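I have been promised an organized cable drawer by three separate decluttering books, and I'd like my money back on all of them.

The latest one came from Lorna Sison, who was clearing out her own shelves (draw your own conclusions) and thought of me. It devotes a whole chapter to cords. The method, stripped of the breathing exercises, goes like this: you gather every cable in the house, you lay them on a flat surface, you wrap each one in a figure eight, you fasten it, you label it, and you put it in a container bought for that purpose. After this you are supposed to feel lighter. I did feel lighter, by the price of the containers.

I'm not against tidiness. I alphabetize my spices and I know where the spare keys are. What I don't believe is that cables are a tidiness problem. Most of the advice treats them like socks, as if there were a natural resting shape for each one and all you had to do was find it. A sock will stay folded in a drawer until you want it. A six-foot charging cable was coiled tight in a factory, lived in a bag, got shut in a car door, and now has opinions.

Let me go through the usual advice, with what happened when I tried it.

Velcro ties. These work. I'll give them that much. I bought a pack of the Vatska ones, and for the first week every cord in the house wore a little belt. Then I needed the cords. The thing about a tie is that you take it off to use the cable and put it down somewhere, and the somewhere is never where the cable ends up. I now have a drawer with ties in it and a different drawer with cables in it. They visit each other now and then.

Labels. Gwenllian Price swears by them. She has a label maker and she has labeled both ends of everything, including the cord of the label maker. I tried masking tape and a pen. In July I peeled one off that said "camera?" with the question mark and everything. I had written down my own ignorance and stuck it to a wire. A label only helps if you know what the thing is on the day you label it, and if you know that, you could throw out half of them on the spot.

The cardboard tube trick. You've seen this one, the toilet paper rolls standing up in a shoebox with a cord stuffed in each. It photographs beautifully. It also means saving toilet paper rolls, and I've noticed that people who do this never mention how long it took them to fill the shoebox or where the rolls lived in the meantime. Pulling one cord out brings its neighbor up with it, tube and all.

The cable box. A lidded box with slots at the ends, and your power strip goes inside with all its plugs, so you can't see it. Catanport sells one and so does everyone else. My objection here is simple. Hiding a mess in a box is what I was already doing, only my box was called a drawer and came with the desk. I also don't love the idea of shutting a full strip and a couple of warm chargers away where I'd never look at them. Maybe it's fine. The instructions on mine had plenty to say about decor and very little about heat.

Then there's the numbers game. The chapter on cords says you should own no more than 7. It doesn't say why, or what happens to a household with two phones, a laptop, a lamp in an awkward corner and a thing that charges the other thing. The online course that goes with the book has 2,565 members, and judging by the discussion board a good many of them are stuck on this same chapter. One woman had got down to eight and was asking whether her electric toothbrush counted.

So what do I do now? Less, mostly. I took the whole drawer and tipped it out on a big mat one rainy afternoon, and I asked only one question of each item: does it go to anything I own? A good part of it did not. There were chargers for phones I gave away years ago and a flat gray ribbon I couldn't even name. Those went in a bag for the electronics drop-off at Prydderch. What was left went back in the drawer in loose loops, no ties, no tubes, and I've stopped pretending the loops will stay where I put them.

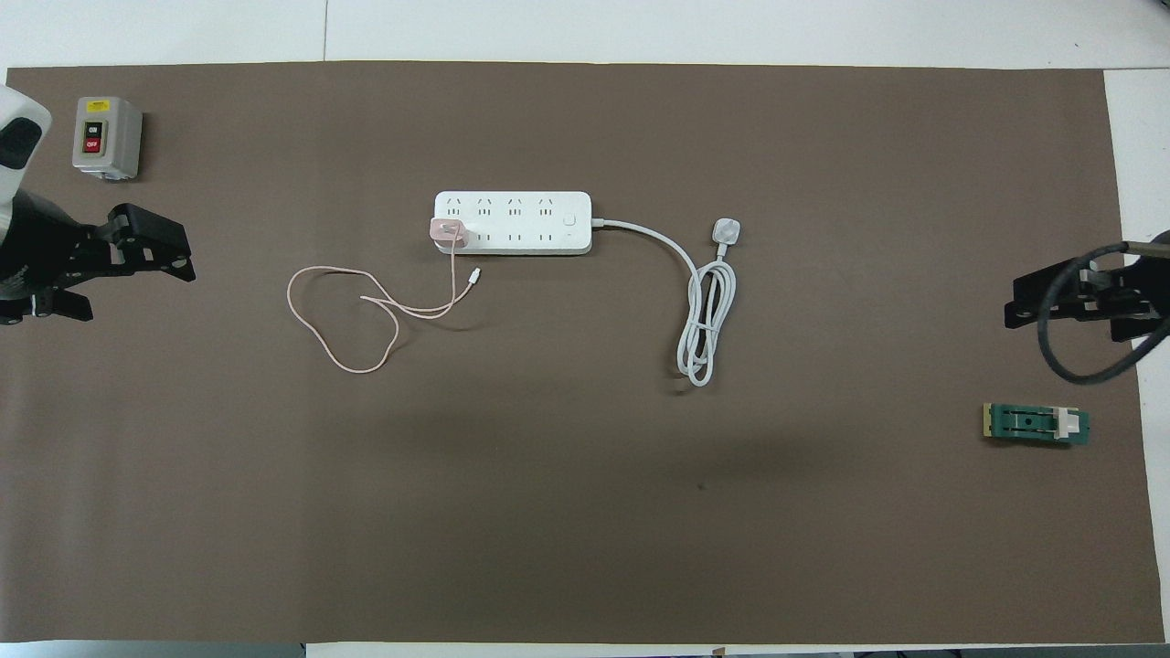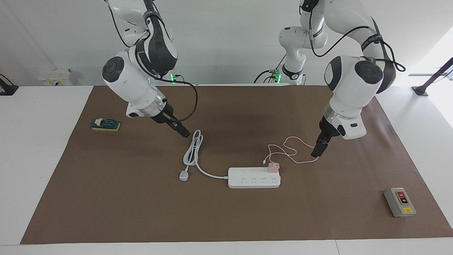
Power strips are the part the books really dodge, and I think it's because a strip can't be made to look calm. The cord is thick, it holds whatever bend it was sold with, and there's always more of it than the distance to the wall requires. Then you add one small charger and its cable, and the thin one wanders all over the place while the fat one sits there in its coil. That pink cable is the perfect case: still plugged into the strip by its little pink adapter, and already in loops across the brown mat. You could wrap it in a figure eight, fasten it and label it, and the next time a phone needed charging you'd have the loops back.

What I'd suggest, if you want a suggestion from someone who has failed at this by several published methods, is to sort the thick from the thin and leave it there. Strips and extension cords on a low shelf, coiled loosely, plug end where you can grab it. Thin cables in the drawer. If one of them lives in a charger, leave it in the charger, and you'll never have to hunt for its other half. I have kept this up since the winter, a record for me, and the only cost was a bag of stuff I'd already forgotten I had.

Lorna asked for the book back last week. She wants to try the chapter on linens. I've kept the Velcro ties, though — they're very good on tomato plants.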